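4. Materials and Color in Small Bathrooms

4.1 What the households chose

The survey form asked each household to pick a wall color, a floor finish and a storage type for a bathroom with no window. Of the 400 households in Flulden that returned the form, most picked a light wall color first and fitted the other choices around it. White was the most common answer, followed by pale green and gray. Dark walls were rare, and the people who chose them usually had a second bathroom in the home.

Pale green was picked more often by people over retirement age. Several wrote in the margin that it reminded them of older tile, and a few asked whether the color could be matched to fittings they already owned. We had not planned for this question. It was coded under "other" in the first pass and given its own code in the second.

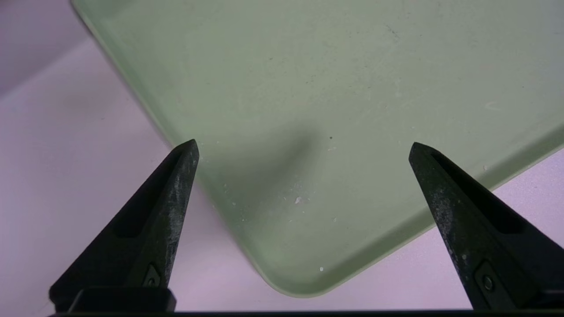 Figure 1. Pale sage-green tray with a raised lip and rounded corner.

Small accessories were treated as part of the color question. Households that kept the walls white tended to bring in color through trays, towels and mats, which can be changed at low cost. Households that painted the walls tended to keep accessories white. The pattern held in both the rental and the owner-occupied groups, but it was weaker among renters, many of whom are not allowed to paint.

4.2 Fittings and surface finish

Finish was harder to study than color. The words "matte" and "glossy" appeared on the form without samples, and the answers suggest that people read them in different ways. In the follow-up visits in March we carried sample boards from Kadrić, a local tile shop, and asked the same question again. A number of people changed their answer once they had a board in hand. Most of the changes were from glossy to matte for floors. For rails, rods and shelf edges, the preference for a glossy finish stayed the same, and people gave ease of wiping as the main reason.

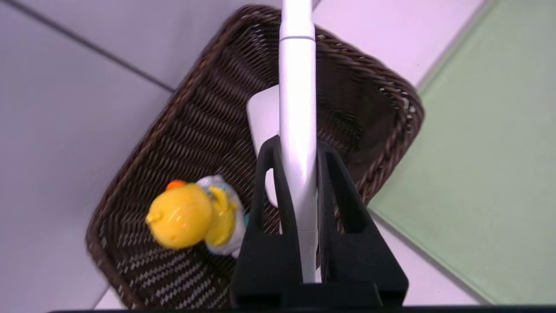

Figure 2. Slender white rod with a smooth, glossy plastic surface and a thin gray seam near the top.

Joints and seams came up in nearly every visit, though the form did not mention them. People disliked any line where soap could collect. This was said about shower trays and sink edges in particular. We suggest that later surveys ask about seams directly, as a separate item from finish.

4.3 Open and closed storage

The last part of the form dealt with storage. Three types were offered: closed cabinets, open shelves and baskets. Closed cabinets were the first choice in homes with one bathroom shared by the whole household. Baskets were chosen most often by families with young children, who wanted things within reach of the bath and easy to carry to another room.

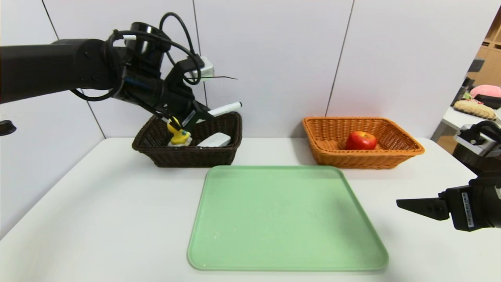
Open shelves were the least popular type, and the reasons given had mostly to do with dust and damp. The earlier Skomenness study found the opposite, with open shelves ranked first. The homes in that study were newer and had mechanical ventilation, while many of the Flulden homes rely on a door left open after bathing. The oldest house in our group was built in 1824 and has no fan at all. We did not measure humidity, so the effect of ventilation on storage choice remains to be tested.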